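In Praise of the Short Guest List

My husband and I were married in July, in the side garden of a restaurant called Badano, in front of 89 people. I mention the number first because everybody else did. For most of the year before the wedding it was the only thing anyone wanted to talk about, more than the dress or the food or even (and this stung a little) the two of us.

Our first list had 101 names on it. We wrote it at the kitchen table one evening with a bottle of wine between us, and we were so pleased with ourselves! Then we drove out to see Badano, fell in love with the brick wall and the fig tree, and heard from the very kind manager that the garden seats 90 and the fire marshal is not a romantic. So we went home and started crossing people off, and I would like to speak up for that miserable task, which I now think every couple should have to do whether the room is small or not.

You see, the other place we had looked at was the Rafferty, which is a ballroom with a capital B and holds 600. I have been to weddings there and had a lovely time, and if you come from one of those big warm families where leaving out a second cousin would start a war, then please, book the Rafferty and don't give me another thought. But a large room has a way of asking to be filled. You start adding people because there is a table with two empty chairs. You add your old supervisor, and then the woman who sat next to your old supervisor, and before long you are spending your own reception shaking hands like somebody running for mayor.

I talked with every single person at my wedding. I don't mean I waved at them over a centerpiece. I sat down, usually with somebody else's bread roll in my hand, and we had a proper conversation, and I can still tell you what most of them were about. My great-aunt wanted to discuss her knee. My college roommate told me she was moving home. I wouldn't trade either of those for a bigger dance floor.

Now, it did cost us something, and I won't pretend otherwise. Two of my coworkers were hurt. One of them said so, which I respected, and the other went quiet for a while, which was harder. I wrote to both of them by hand and said we were having a small wedding and that I was sorry, and I left it at that. I had been tempted to put in a long explanation about the fig tree and the fire marshal, and I'm glad I didn't, as it would only have sounded like an excuse.
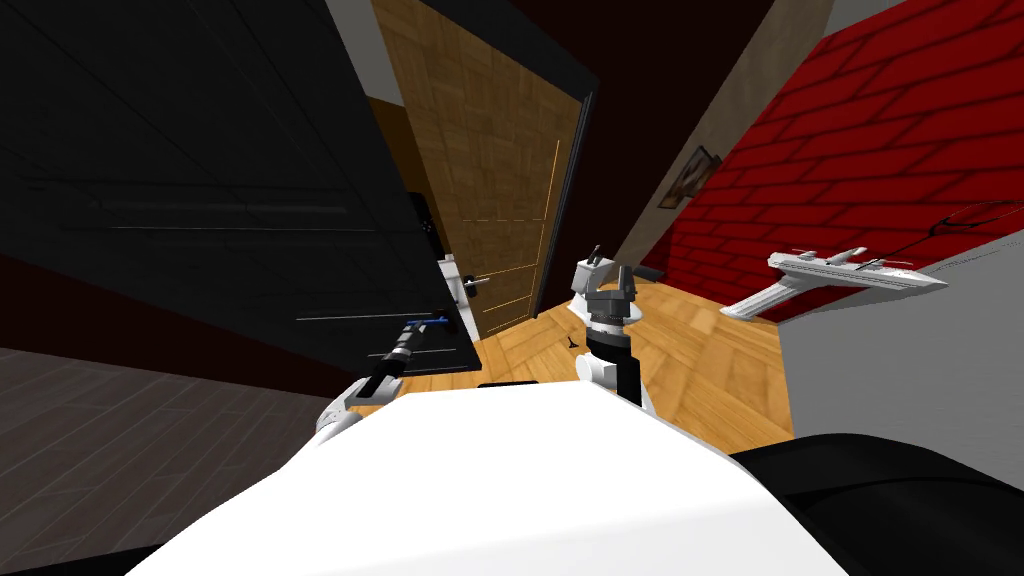 What I Would Tell a Friend

Write the big list anyway. Put down everyone you can think of, even the neighbor who lent you a ladder once, and then put it away in a drawer for a week or two. When you take it out again, read each name aloud to each other and notice how you feel. There were people on ours that made both of us smile right away, and others where we sat there trying to remember how we knew them.

Choose the list before you choose the room if you possibly can. We did it the other way around and got lucky, but I spent about 3 weeks feeling as though a brick wall was picking my friends for me.

And be careful with the plus-ones. I used to think a person should always be allowed to bring somebody, and I still think so for anyone who won't know a soul there. For the rest, I believe it's all right to ask. Most of my single friends were perfectly happy to come alone and be seated with people they liked, and a couple of them were relieved.

My mother, bless her, still thinks we should have had the Rafferty. She brought it up again over the photo albums, somewhere between the cake and the sparklers, and I told her she is welcome to throw us an anniversary party there and invite whoever she likes. She has already started a list.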